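Prukley Works open day: your questions

When is it?
One afternoon in February, from 1pm to 4pm. Entry is free, but please book, as we have 106 places.

What will I see?
Kelly Yeoman will run the Hikel cell in bay 20. The robot handles small steel-grey gears beside a flat metal disc, using red fingers with black foam pads.

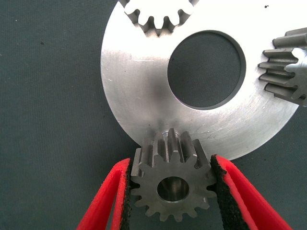

Can I ask questions during the demonstration?
Yes. Lionel Staniforth will take them at the barrier.

Where do I park?
Use the Haworth Road gate. The Pilaver yard is closed to visitors.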